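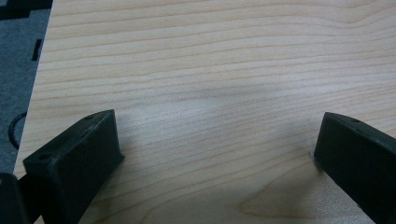

Pairings and Color Balance in a Club Chess Tournament
Nuria Soler
Project report, April 2025

1. Aim
The Rundell club ran its winter open in January with 60 players over six rounds. Several players complained afterward about getting Black too often. I wanted to find out whether the pairing order used by the club was the cause.

2. Method
I took the pairings from the club's records and re-ran the tournament 1,000 times in a short program. Ratings were kept as they were. Byes were left out.
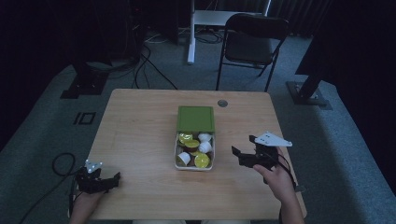
Color assignment works on pairs of players inside a score group. Each player has a color history, and the program tries to give both the color they are due. Take a group the size of the capsules in the box, three white and three with yellow or gold tops, and let white stand for players due White. Every pair can then be one of each. With four and two, one pair has to clash.

3. Results
In 293 of the runs, at least one player had Black four times. Most of these players had been moved down a score group in round five.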